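Tretier Hand Controller and Teaching Kit

In stock. Page last updated 29 Jan 2026.

I make the Tretier, and I also sell it, pack it and answer the email about it, so if this page reads like one person talking at you, that's the reason. It's a handheld controller for driving a robot arm remotely and recording what you did, so that you end up with a set of demonstrations you can train on. It works with a real arm on a bench and it works with a simulated one, and most of my customers start with the simulated one (which I'd encourage, you can't bend anything in there).

What it does

You hold the Tretier like the handle of a watering can. Move your hand and the gripper moves, tilt your wrist and the gripper tilts, squeeze the trigger and the fingers close. There's a clutch under your thumb. Let go of the clutch and the arm holds still while you put your hand back somewhere comfortable, then press again and carry on from where you were. If you've ever picked up a computer mouse and set it down again because you ran out of desk, you already know how to clutch.

The trigger is proportional, so half a squeeze gives you half-closed fingers. I fought with this part for a long time. My early units had a plain button, open or shut, and every demonstration I recorded with them had the same snappy grab in it. A policy trained on snappy grabs will snap too. With the analog trigger you can creep up on something, touch it, back off a hair and try again, and all of that ends up in the recording.

The other button on the side is the one I use most, and it's the discard. Press it and hold for two seconds, and the current attempt is thrown away and the task resets. You will want this! My first evening of teaching anything is nearly all discards.

The software side

The kit comes with a recorder called Steritz. It runs on an ordinary desktop or laptop, and it saves the hand motion, the joint positions, the trigger value and whatever camera views you've set up, all on the same clock. You can play an attempt back at any speed, trim the ends, and mark it good, bad or "ask me later" (I have a big pile of ask me laters).

Steritz has a practice kitchen built into it for the simulated arm, with doors, drawers, a sink and a bunch of things to pick up and put down. You can swap the surfaces around, so one attempt has pale cabinets and the next has dark marble, and the lighting changes too. I do nearly all of my own testing in there. The view I like best for close work is the one from the wrist, looking out along the fingers, and it takes some getting used to. You lose your sense of which way is up. Cabinet faces come at you sideways, the tile seams run off at odd angles, and you learn to steer by the gap between the fingers and forget about the rest of the room.

Two wrist views from the simulated kitchen:
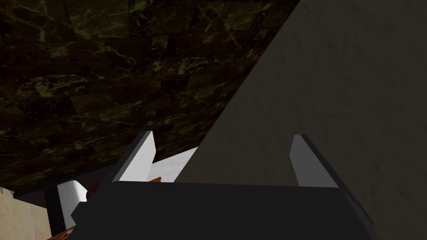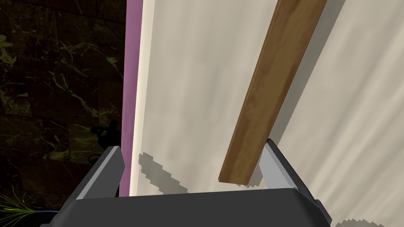
Depth is what trips people up from the wrist. Going side to side is easy enough, since the two fingers give you a pair of goalposts to line up with. Going forward is the hard one. I lean on shadows a lot for this, because Steritz draws them properly, and when a shadow creeps in toward the thing casting it you know you're getting close to the surface. If you can't get on with that, turn on the second view from the shoulder and keep it in the corner of your screen. Plenty of people work that way forever and their recordings are fine.

One habit worth picking up early: stop before you grab. Come in, get the fingers on either side of the thing, pause for a beat with the clutch released, and look. Then press and close. I used to think the pause would make a mess of the data, and in my own training runs it did the reverse, the policies got steadier at the last bit of the approach. Your mileage may vary with very fast tasks. For picking things up and putting them in other places, I'd pause.

Also, keep your bad approaches if you rescued them. Say you came in too far to the right, noticed, backed out and then got it. That's a good recording! Mark it good. It shows the arm how to get out of trouble, and a set made only of perfect swoops leaves it with no idea what to do when it's a little off. What I'd throw away is the stuff where you got lost, wandered, sneezed, or put the controller down to answer the door.

Teaching by hand instead

If you have a real arm, you might prefer to grab it and walk it through the job. The kit supports that too, through a clip-on cuff called the Jaber. It straps around the arm just behind the wrist and gives you a grip and a trigger, so you can push the arm around and work the fingers without taking your hand away. Your arm needs to have a free-drive mode for this to work (check your manual, it goes by a few different names).

I go back and forth on which is better. Hand guiding feels great, you get the weight and the contact for nothing, and beginners are quick with it. But your own arm gets into the camera views, and then you're training on pictures with a big sleeve in them. Remote control is slower to learn and leaves the view clean. I use the Jaber for contact jobs like wiping and sliding things into slots, and the handle for everything else.

What's in the box

The Tretier controller
The Jaber cuff, with a long strap and a short strap
A base station for tracking, with a desk stand
A charging cable
A foot pedal that does the same job as the clutch
A license for Steritz, for as many computers as you own
A printed card with the button layout

I added the foot pedal last year after a couple of customers told me their thumbs were getting sore. I resisted it, and now I use it every day.

Specs

Battery is 2000 mAh and lasts me a working day with breaks. Tracking range is 2000 mm from the base station, in front of it only, so don't stand behind it. The controller weighs about 400 grams with the battery in. Charging is over USB-C and you can keep using it while it's plugged in. It'll work left-handed or right-handed, and you flip the layout in the settings.

Price

The full kit is $600, and shipping inside the US is included. I'll ship elsewhere, but please email first so I can work out what it costs. Schools and clubs should email too, I do a better price on three or more.

Things people ask me

Will it work with my arm? If your arm takes position commands over a network connection, very likely. Steritz has ready-made profiles for the common hobby and lab arms, and there's a blank profile you can fill in yourself. Send me the model name before you buy and I'll tell you straight if I think it's going to be a pain.

Can I use it with only the simulator? Yes, and you don't need an arm in the house at all. Leave the Jaber in the box.

How many demonstrations do I need? I wish I had a number for you. Start with fifty of one small task, train, watch where it fails, and then record more of just that part. Please don't sit down and record for a week before you train anything.

Does it have vibration? A little buzz when the fingers make contact, and you can turn it off. It isn't real force feedback and I don't want to sell it to you as that. The next model, which I'm calling the Sallau, should have a trigger that pushes back. I have one working on my bench and a list of things wrong with it.

What if it breaks? Two years of cover, and I fix them myself. Dropped ones included, within reason. The shell is held on with four ordinary screws and I'll happily sell you a spare trigger if you'd like to do it at home.

Orders placed before noon go out the same day. The order form is at the bottom of the page, and if you want the extra-long Jaber strap instead of the standard long one, write that in the notes box.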